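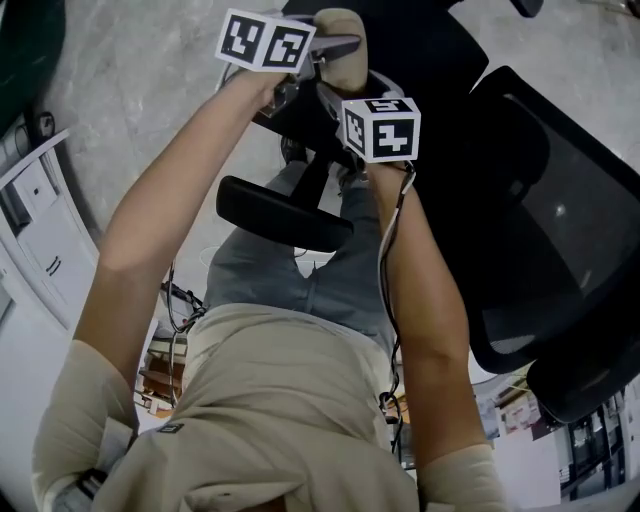
Two hand-held grippers, each carrying a cube with printed markers.

Danko: The Ardale Crossing
Tabletop review

Danko is a political satire game for two to five players, published by Ilham. The setting is the river border between Ardale, which has just voted itself independent, and Vulon, which has not noticed. Each player runs a ministry in the new government. The aim is to finish the game with the most Credit, a measure of how many things you can be thanked for, while moving Blame to the ministries on either side of you.

The box holds a folding map board, five ministry boards, a deck of 522 cards, two dice, a bag of wooden markers and a rule book. The cards are thin. Mine showed wear on the short edges by the third session, and I would sleeve the Press deck at least, as it is shuffled every turn. The insert has room for unsleeved cards only.

Rules and structure

A full game lasts 20 turns. Each turn has four phases: Arrivals, Cabinet, Press and Revision. In Arrivals, cards are drawn for the river and placed at one of the crossing points. These are Vulonese citizens seeking a better life, and the card types include Retired Dentist, Man With Opinion About Cheese and Family of Four (Claims Ardalian Grandmother). Every card has a cost in beds, a cost in forms and a headline value. The headline value is printed face down, so the ministry handling the card does not know what it has accepted until the Press phase.

Cabinet is the negotiation phase and takes the longest. Players may trade anything except Blame, which can only be assigned by motion. A motion needs a simple majority, and ties are resolved by the Minister for Rivers, a role that passes clockwise. The rule book is unclear on whether the Minister for Rivers votes before breaking a tie. The errata sheet says yes. I recommend playing it as no, which shortens the phase and makes the role less dominant with four players.

Revision is the best mechanism in the game. At the end of each turn, every player may rewrite one earlier decision by turning its card over and paying Credit equal to the number of turns that have passed. The reverse side has a new version of events in which the ministry was right. An opponent can challenge it with a matching Minutes card. If the challenge fails, the new version stands and the challenger takes the Blame.

Money is handled with a track on each ministry board, up to 3000 crowns. There are two currencies, the Ardale crown and the Vulon crown, which are the same coin with a different expression on the portrait. Exchange is at par plus a fee. This costs a step every time and adds little, although the fee table itself is amusing to read once.

Balance

I played six games across November, at every player count. The Ministry of Fish is too strong. It begins with the Treaty of 1651, a card that lets its owner claim any part of the river that is wet. The only defense is the drought event, and there is a single copy of that in the deck. We took to removing the treaty with two players and auctioning it with more. The Ministry of Heritage is weak early on but gains a good deal from Revision, so it suits someone who has played before.

With two players, motions cannot pass without consent and the Blame mechanism stalls. The variant in the back of the rule book adds a dummy ministry called the Opposition, which abstains on everything. It works poorly. Three or four is the right count. Five is playable but runs past midnight if started after dinner.

Writing

The humor is in the card text and is delivered straight, in the style of a government notice. Most of it holds up. The emergency statements are good, particularly the one confirming that the temporary fence has been declared a cultural festival. The cards about accents are weaker, and a few depend on Vulon being larger and ruder than its neighbor, a joke the rest of the game handles better through its rules – every form that crosses the river has to be filled in again in the same language.

There is an app. It replaces the dice and plays a national anthem at the start of each turn. The anthem can be turned off in settings, under Treason.

Faults noted

The crossing points on the map are smaller than the cards placed on them. The green and teal markers are hard to tell apart under warm light. Page references in the index are off by two from the Cabinet section onward.

Verdict

Recommended for three or four players who do not mind negotiation and can tolerate a long middle section. Remove the treaty for a first game. Anyone who owns the earlier Ilham title set in the same two countries should know that the Arrivals deck is not compatible, as the card backs are a different blue.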